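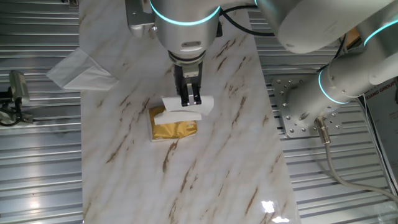
Dollon Boards > Kitchen > Countertops > Etching on marble

Dull spots on honed marble, reseal or leave it?

drirko80
Lemon juice sat on the island overnight Tuesday and left a dull ring. Quote to rehone is $276. Worth it?

lhuttunen
No. Reseal it and live with it. Mine has had rings for years.

Issa Harb
Disagree on the sealer. It slows stains but does nothing for acid. Try polishing powder on a hidden corner first.

lhuttunen
Powder left a shiny patch on my honed top. I'd skip it.

drirko80
Good point, mine is honed too. I'll get a second quote.

Contact the moderators | Copyright Dollon Boards | Back to top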